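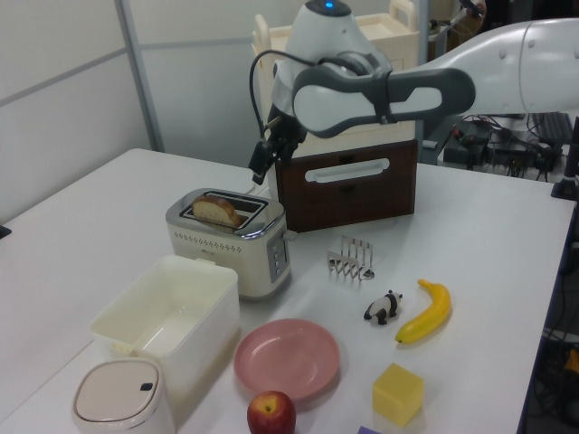

tatus-tabletop: planner + skill server for the breakfast tasks

Posted 10 October 2020 by the Torport tooling group

Readme for the tatus branch. Replaces the old one, which was mostly wrong. Docs still thin, ask if stuck.

What it does

Takes a task file (put bread on plate, clear plate, etc), breaks it into skills, runs them on the arm, logs everything. Three processes: perception, planner, skill server. They talk over one message bus. Start order matters, see further down.

What's in the repo

perception/ - object masks and poses, fixed cam + head cam
planner/ - symbolic planner, small, readable, no learning in it
skills/ - pick, place, lift_from_slot, open_drawer, home
ekanayake/ - log viewer, own readme
tasks/ - the task files
logs/ - not in git, pull from the Parkbridge share

Getting started

Clone, run setup.sh, then calibrate BEFORE anything else. If you skip calibration the planner still runs and the arm goes to the wrong place with total confidence. Calibration takes a while, leave it alone.

Order: bus, perception, skill server, planner. Planner first = it hangs with no error. Known, on the list since May.

Logs

Current release is 2,476 runs. Each run has both camera streams, joint states, gripper width, planner trace and a result flag. Flag is set by hand after the run, not by the code. Runs with no flag are in there too, filter them out if you train on this.

Split is by day and not at random. Please keep it that way, random split leaks object layouts and your numbers will look great for no reason.

Perception notes

Shiny stuff is the main headache. Depth comes back full of holes on chrome so we fill from the mask and hope. Apple and banana are easy. Small figurine gets found fine but pose flips when it's on its side, so anything that needs its heading should check twice.

Masks are cached per object id. Clear the cache if you swap an object for a similar one, otherwise you get the old shape on the new thing. Cost us a whole afternoon.

Grasping thin things

lift_from_slot got rewritten for this release. Old version closed on the bread from whatever angle the pose estimate gave and then carried it flat, which was slow and dropped a lot. New one locks the gripper to the slice plane and keeps it vertical the whole way, so at the plate you get a slice held upright with its lower end on the pink surface, like so. Contact is what the place skill should trigger on, it reads wrist force and ignores the depth map near the plate rim. Release after that is a seperate skill call, don't merge them, we tried.
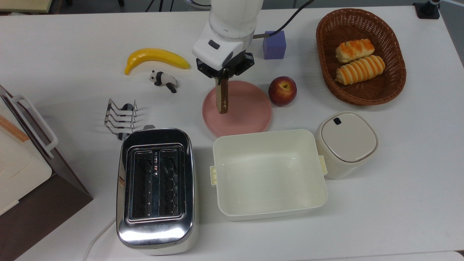
Planner limits

- 6 retries per skill, then it gives up and homes
- 2 objects max in the gripper history, older ones are forgotten
- search stops at 1,000 nodes. If you hit that your task file probably has a loop
- no replanning in the middle of a skill, only between skills
- state is rebuilt from perception every step, so a hidden object is a gone object. Yes this is bad when the arm blocks the head cam. Fixed cam helps if it's enabled in config, default is off (will change)

Config

Everything in config/tatus.yaml. Speed cap is in there, leave it low until you've watched a few runs. Gripper force is per object class. If a class is missing it uses the default, and the default is too strong for bread.

Todo

- startup hang
- pose flip on figurine
- proper tests for open_drawer, right now there are none
- move the flags into the run file, teh csv keeps going out of sync
- write up the bus messages

Issues go in the Torport tracker, attach the planner trace or we can't do much with it.

We use cookies to remember your settings on this site. Accept | Manage settings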